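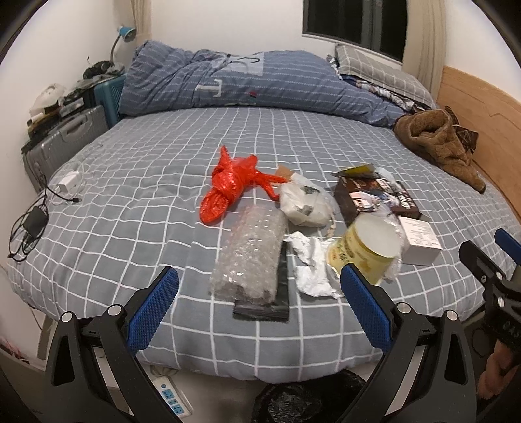 Hand-held grippers at work over a bedspread's worth of packaging, with the silver pivot screws on the black arms. Photo: Nongate

DRALCOMBE, September 18, 2024: The most demanding piece of equipment at Nongate is a gripper with two fingers, no motor and a maintenance sheet longer than the one for the company van.

The small automation firm said it has rewritten the upkeep routine for its hand-held grippers, which people carry through ordinary rooms to record how everyday objects get picked up. The recordings are used to train robot arms at the company's workshop in Clukholm. The arms have a service contract. The grippers, until this month, had a drawer.

"We looked after the expensive end very nicely," said Halima Ogbonna, who runs the workshop. "Then we spent most of February blaming the software for a loose screw."

The screw was at a pivot. It had backed out by less than a full turn, enough for one finger to arrive slightly after the other. The person holding the gripper corrected for it without noticing, as people do, and the arm trained on those sessions learned the correction along with everything else. It approached each object a little crooked and with great confidence.

Under the new routine, every pivot screw is checked with a torque driver before a session and marked with a line of paint pen across the head and the arm. If the line no longer meets, the gripper goes back to the bench. Thread locker is allowed. Tape, which had been found on 18 grippers in various states of optimism, isn't.

The soft finger pads get their own page. They are textured, and the texture fills up with lint, particularly on bedding, where many of the sessions take place. Muammer Akyol, the technician who wrote the new sheet, wants pads brushed between rooms with a dry nylon brush and wiped with a damp cloth at the end of the day. Alcohol is out, after an earlier batch went shiny and lost interest in gripping anything. Pads are swapped at 3000 closes or at the first visible tear, and always both at once. Mixing an old pad with a new one makes objects rotate in the grip, foil and thin plastic especially.

Setup has changed as well. The fingers are closed on a steel gauge block, the opening is read, and the offset is written on a label inside the handle. Operators then pick up a short list of awkward items before recording starts: a can on its side, a plastic bag tied in a knot, a roll of bubble wrap. A gripper that drops any of them is set aside for a look.

Akyol puts a full overhaul at 53 minutes, including the gauge check. Operators have put it higher.

"He does it in 53," said Sevim Karaca, who records sessions for the company. "I was still looking for the washer." She said the pad changes have been worth the bother, and that she no longer has to squeeze hard enough to feel it in her wrist the next morning.

The pads are molded by Taşdemir, a rubber shop that has supplied Nongate from the start and would like its customer to order earlier. Cengiz Avcı, who handles the account there, said a slightly firmer compound is being tried on one pair and that results should be in before the next order goes out.

The revised sheet applies to all grippers at the Clukholm workshop. Units out with operators are being called in a few at a time, and those returned without their label will be measured again before they go back out.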